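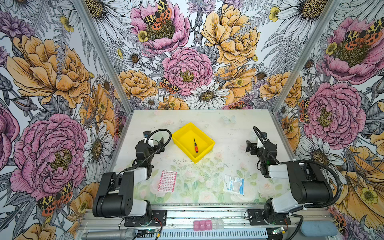 Ferkent Peel-and-Stick Wallpaper: Review After Five Months

Posted Wednesday, October 9, 2024

I put this paper up in a small downstairs bathroom and on one wall of the hallway outside it. I had used peel-and-stick once before, a Trareck geometric that came down in sheets the first humid summer, so I was not expecting much.

The pattern I bought is a large floral. Ferkent sells it by the roll, and the hallway and bathroom together cost me $303 including shipping. The cheaper Trareck rolls would have come to $140 for the same area. I ordered one more roll than the calculator on the site told me to, and I used most of it. Big prints waste a lot of paper. The repeat is long, and if you want the flowers to line up you will be cutting off a good piece at the top of nearly every strip.

Installation

The backing is split, so you can peel the top few inches, stick that part, check it with a level and then work down. This is much easier than peeling the whole strip. The paper can be lifted and moved for the first several minutes. After that it grips, and I stretched one strip slightly by pulling on it too late. The stretched part is still visible if you know where it is, next to the light switch.

The instructions say to wait four weeks after painting. They also say to wipe the wall with a damp cloth and let it dry overnight. I did both. My walls have a light orange peel texture, and the paper went over it without trouble, though in low evening light you can see the bumps through it.

Use a new blade and change it often. A dull one tears the paper at the baseboard. I used a Bolger snap-off knife and a plastic smoother, and both were fine. The smoother that comes in the box is too flexible to be much use.

How it has held up

The hallway looks the same as the day I finished it. In the bathroom, two seams behind the door opened a little in the second month. I pressed them back with a seam roller and one has stayed down. The other needed a dab of seam adhesive. There is a shower in there and the fan is weak, so I don't hold that against the paper very much.

It wipes clean with a damp sponge. Toothpaste came off. A ballpoint mark did not, and rubbing at it took some of the shine off the surface.

Removal

I pulled one scrap strip off a closet wall after three months to see what would happen. It came away in one piece with no residue on eggshell paint. On a patch of older flat paint it took a few flakes with it.

Color

The printed sample was close to the roll, maybe slightly warmer. All my rolls came from the same batch – check the number on the label before you open them, as returns are only taken on sealed rolls.

I would buy it again for a hallway or bedroom. For a bathroom with a full shower I would probably pay for pasted paper.

Rating: 4 out of 5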